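Rostthorpe Adult Learning Service
Guidance for tutors and course leaders

How to book, prepare and return a teaching room

This page explains how to reserve a room at the Rostthorpe centre, how to set it out for a class and how to hand it back afterwards. It applies to all tutors, whether employed by the Service or teaching under an agreement with a partner organisation. Tutors who use only the Gurkia Hall should read the separate hall guidance, as the booking periods there are different.

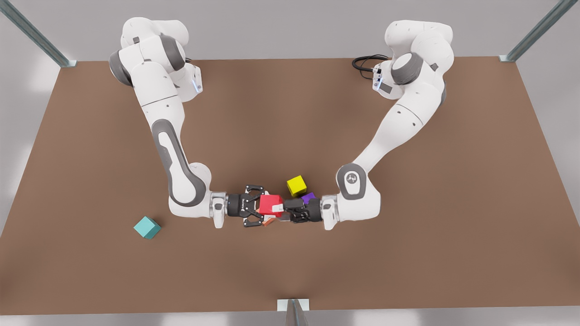
Page last changed: April 21, 2019

Before you make a booking

Decide how many learners you expect and what they will be doing. The number of chairs in a room is a poor guide to the number of people who can work in it. A talk for 34 learners may be held comfortably in the Brelia Room, but a craft or drawing class in the same room should be kept much smaller so that each learner has a proper share of the table.

Check whether your course has been approved for the current term. Rooms cannot be held for courses that are still awaiting approval. If you are unsure of the position, contact Natália Torres in the Courses Office, quoting your course code.

Tutors should also consider access. The Espinoza Room is on the ground floor and has level entry from the car park. The rooms on the upper floor are served by a lift, but learners who would find it difficult to leave by the stairs in an emergency must be offered a place on the ground floor. Please raise this when you book and do not leave it until the first class.

Making the booking

1. Sign in to the staff pages and open the room calendar. Rooms already taken are shown in grey.

2. Choose your room and enter the start and finish times. Include the time you need to set out and clear away. The system does not add this for you, and another class may be waiting directly outside the door.

3. Enter the course code and the name of the tutor who will be present. A booking made in the name of an absent course leader will be returned.

4. State the layout you require. The standard layouts are rows, horseshoe, and tables. If you leave this part blank the room will be left as the last class used it.

5. Submit the booking and wait for the confirmation. Please do not advertise the room to learners until the confirmation has reached you.

Bookings for a whole term may be made on one form. Where a single date needs to be changed, amend that date only. Cancelling the full series releases every date to other users at once, and the office cannot restore them.

Setting out the room

Arrive in good time and sign for the key at reception. Open the blinds and a window if the room has been closed, and check that the route to the fire exit is clear along its whole length. Bags and coats should be hung on the rail and kept off the floor.

Tables should be moved by two people. They must be lifted and not dragged, as the floor covering in the upper rooms has already been repaired once at considerable cost. If you are working alone, ask reception for help or use the layout you find.

For practical subjects, set out materials before learners arrive and keep them well apart from drinks. Small items are best grouped close together on the work surface, with the remainder of the table left free for working.
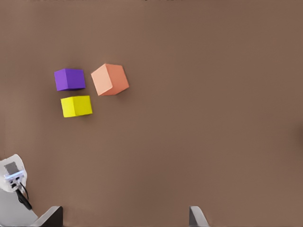

Teaching aids and supplies

Each room has a wall cupboard containing paper, pens, board cleaner and a basic first aid kit. The contents are listed inside the door. Tutors may use these supplies without charge but should tell reception when anything is running low.

Larger quantities are ordered through the Courses Office. Each course has a supplies allowance of £128 per term, and orders above that sum need the written agreement of the Head of Service, Arlindo Meireles. Receipts for items bought privately will be accepted only if the purchase was agreed beforehand.

Screens and speakers are fixed in place in the Espinoza Room and the Brelia Room. Elsewhere, portable equipment may be borrowed from reception. Cables must be run along the wall or covered with the rubber strip provided.

Returning the room

Allow at least ten minutes at the end of the class. Wipe the tables, clean the board and put all materials back in the cupboard. Return the furniture to the layout shown on the card by the light switch, unless the next tutor has asked you to leave it as it is.

Close the windows, switch off the screen and lights, lock the door and return the key to reception in person. Keys must not be passed to the next tutor, even when the two classes follow one another.

Damage and faults

Report any breakage, spill or fault on the day it occurs. Use the yellow form at reception and give the room, the time and a short account of what happened. Learners will not normally be charged for accidental damage. Repairs to teaching rooms came to £1,205 in the last financial year, and much of this concerned faults that had been noticed earlier but not reported.

Cancelling a booking

Please give 5 working days' notice where possible. If a class is cancelled through illness, telephone reception, who will inform learners and release the room. An email sent outside office hours will not be read until the office next opens.

Related guidance
Fire and emergency procedures
Using the Gurkia Hall
Claiming for supplies
Registers and attendance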